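Garment Care and Finishing
Unit 4 handout: Folding and sorting denim
Instructor: Tiruwork Gashaw
Room 18, Wednesday section

Read this before the practical. Bring one pair of jeans, clean and with the pockets emptied.

1. Why denim gets its own unit

Denim is a twill weave. In most blue jeans the lengthwise yarns are dyed with indigo and the crosswise yarns are left white or nearly so. The dye sits mainly on the outside of the yarn, so rubbing exposes the lighter core. This is why a pair can be dark at the seams and pale on the thighs. Some fading is also put in at the factory, and you can't always tell which kind you have.

The cloth is stiff compared with shirting, and the thickness is uneven. A side seam may be several layers deep. The waistband is heavier still. A fold made across a thick seam will try to open again.

2. Laying out

Put the jeans on a flat surface with the waistband to your left and the legs running to your right. A plain dark covering keeps the cloth from sliding. Find the front button and the pocket openings first, then look at how the legs are lying. 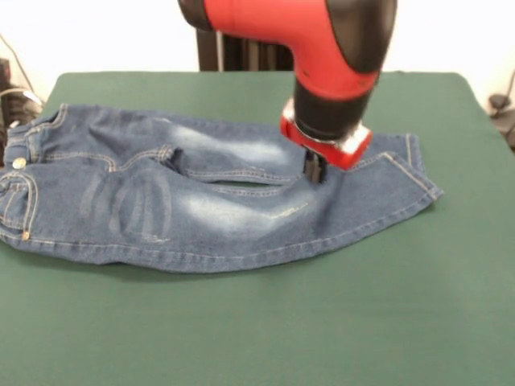

Smooth from the waist toward the hem with the flat of the hand. Don't pull on the hem to get rid of a wrinkle. Pulling twists the leg, and the side seam ends up on the front.

3. The basic fold

a. Close the button and zipper.
b. Bring one leg over the other so the back pockets face out.
c. Tuck the point of the seat seam in toward the pockets.
d. Line up the two hems. If they don't meet, go back to step b.
e. Fold the hems up to just below the waistband.
f. Fold once more.

Most trouble comes at step d. When the hems bunch, the legs were not flat to begin with, and pressing down on the stack won't fix it. Open the pair and start over.

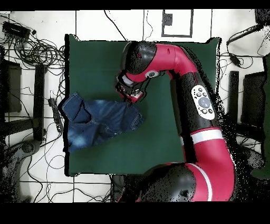
4. Sorting

Sort after folding, by waist size first and then by shade. Use the shade of the seat panel, not the knees. Put pairs with loose rivets or open stitching in the repair bin with a slip. Write the fault on the slip in plain words, such as "left pocket, outer row open."

5. Reading

Hailu, Notes on Heavy Cloth, chapter on twills. The Cutby reader, p. 369 to p. 383. The 1941 laundry manual is on the reserve shelf for anyone who wants it but won't be tested.

6. For next time

Fold the same pair three times and write down which step you had to repeat. One page is enough. Hand it to Berhanu Fikre at the start of class.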